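Orakzai Neighbors | Local News | Around Town

Handle Drive Moves Into the Front Hall at Costano House

By Honeylyn Enriquez

If you have a broom in your closet with a head that spins around every time you sweep, this bit of news is for you. The handle drive is back, it has moved, and it's going to run all through July at Costano House, the old place on the corner with the big front steps. I went over to see the new setup and ended up staying way past lunch, so I have plenty to tell you!

For anyone who missed it last year, the drive is pretty simple. People bring in household things with a handle, a grip or a pole that has come loose or gone missing, and a few neighbors who like fiddling with that kind of stuff see what can be matched up. Brushes, dusters, scoops, dustpans, little floor mops, that long thing you use to get cobwebs off the ceiling. You can also drop off handles with nothing on the end, and those go into the spares. Last year the drive took in 288 loose handles, which is a number I made Haris Talpur repeat to me because I thought he was teasing.

Haris started the whole thing out of his own garage. He used to work the repair counter at Stoser, back when Stoser had a repair counter, and he says the thing people threw away most was a perfectly good brush with a handle that had wiggled loose. "They'd tell me the brush was worn out and I'd look at it and the brush was fine," he told me. "It was the stick." He has a lot of feelings about sticks, and I say that as a person who likes him.

Why the move

The garage got too small, plain and simple. By the end of last summer you had to walk sideways to reach the back shelf, and I personally knocked over a coffee can of ferrules (those are the metal collars, I had to ask) and spent a good while on my knees picking them up. Costano House offered the front hall for the mornings. The folks there only use it in the evenings for music lessons and the odd meeting, and the light is so much better.

I had never been past the porch before, and I have to say that hall is a beauty. The floor is marble, white and gray with veins all through it, polished so well that it shines back at you. There's a dark reddish-brown wooden staircase too, with wide steps done in a parquet pattern. I'd have been nervous about bringing a bunch of dusty old mop poles in there, but Haris says marble is the easiest floor in the world for this job. You drop a screw and you hear it, and then you can see it.

A lot of the work gets done right down on the floor, which my knees did not love. I kept having to get up and walk to the porch and back. But I do get it, because a long pole on a table is always swinging around and whacking somebody's elbow, and on the floor you have all the room you want.

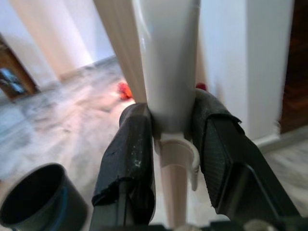
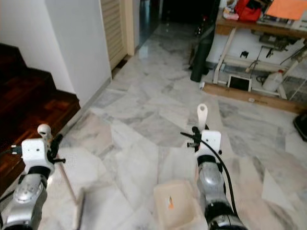
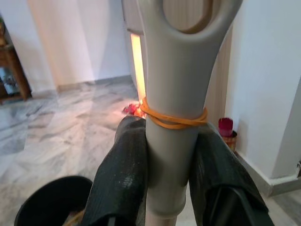

The gray handle with the orange rubber band is in the last one, and the marble shows best in the middle one.

The rubber band trick

OK, so about rubber bands, because I asked and I got a very long answer, and now I do it at home. When a piece is slick, whether it's plastic or painted wood or whatever, you loop a rubber band a couple of times around the shaft. It gives your hand something to hold on to, and if you need to mark where one part should stop sliding, you push the band to that spot and leave it. Wide ones are better than skinny ones. The kind that come on broccoli are the best of all, and if you've been saving them in a drawer for no reason, bring them over. There's a jar.

I tried it on my own dish brush that night, and I'm a believer. My sister tried it on her garden trowel and says it made no difference at all, so there you go, two opinions.

The other thing I learned is that tapered ends cause most of the trouble. A lot of handles get narrower toward one end so that they can be pushed into a socket, and once the narrow part has been wet and dried out a hundred times it doesn't fill the hole anymore. People wrap tape around it. Haris doesn't like tape. He'll put up with it for a week, he says, and after that it gets gummy and you have two problems. He would rather shave a new end with a little knife, or find a different handle from the spares that fits snug, or put a clip or a collar on at the joint.

Plastic ones are harder. You can't really shave them and have them come out nice, and when they crack, they crack. For those he mostly looks for a swap. The spares are sorted by how wide the end is, not by what they came off of, which confused me terribly at first. I was hunting through everything for a brush handle, and the one I wanted had come off of some kind of window scraper. It fit great.

What to bring and what to leave home

Bring it clean. Please. Somebody brought in a toilet brush last year and we are all still talking about it.

Bring both parts if you have both parts, even if one looks hopeless. If you only have the head, bring the head. If you have a mystery handle from the bottom of a drawer, that counts, and small parts like caps, rings and hanging loops are wanted too. Put those in a bag or a tray or something with sides, because a handful of loose bits in a coat pocket is how things end up in the laundry. There are plenty of low plastic trays at the drive to keep your pieces together while you wait.

Leave the kitchen knives at home, and axes, and anything with a cord. Haris will not do pot handles either. He did one once and didn't feel good about it afterward, what with the hot soup and all. Umbrellas he'll look at but he makes no promises. Long rakes are fine if you can get them in the door without taking out a lightbulb.

Costs, and where the money goes

It's free if your piece gets matched from the spares. If it needs a new wooden pole there's a charge of 80 cents, which pays for the wood and nothing else. Skilleck, the lumber place out past the creek, lets us have their short ends, and those are a nice straight-grained wood that takes a taper well. You can oil it at home if you like. I used the same oil I use on my cutting board and it looks very handsome.

There's a donation box by the door too. Last year the box brought in $1,698, and I was floored! That money went to the reading room at the Orakzai branch library, for lamps, and if you've sat over there lately you know how much of a difference they've made. This year's box is going to the same reading room, for chairs. I have sat in those chairs. It's time.

When and where

Costano House, front hall, in through the porch and straight ahead. The drive runs every morning in July from nine until noon, except when there's a lesson booked early, and there'll be a note on the door if that happens. Come by ten if you have something fussy, because the fussy ones take a while and Haris likes to have a good think over them. Park on the side street and not in the drive, since the neighbors need to get out.

Wear something you don't mind getting a bit of dust on. If you have trouble getting down to the floor (hello, fellow bad knees), tell whoever is at the door and they'll set you up on the bench. Kids are welcome as long as they stay off the stairs, which are slippery in socks. I checked, in socks.

We could use six more people to help sort the spares at the end of the month. You don't need to know a thing about handles. I sure didn't, and now I own calipers. You'd be measuring the ends, dropping each one into the right bin, and chatting, mostly chatting. Leave your name on the sheet by the donation box or tell me when you see me at the market.

One last item from Haris, who called me back twice about it. A lady left a short blue-painted handle with a leather loop at the garage last August and wrote her phone number on the tag in pencil, and the pencil has rubbed off. It has been matched with a very good whisk broom head and it's waiting for her behind the door. If it's yours, come get it, and bring the story of where that leather came from, because he wants some more of it.

Filed under: Around Town, Fix-It, Costano House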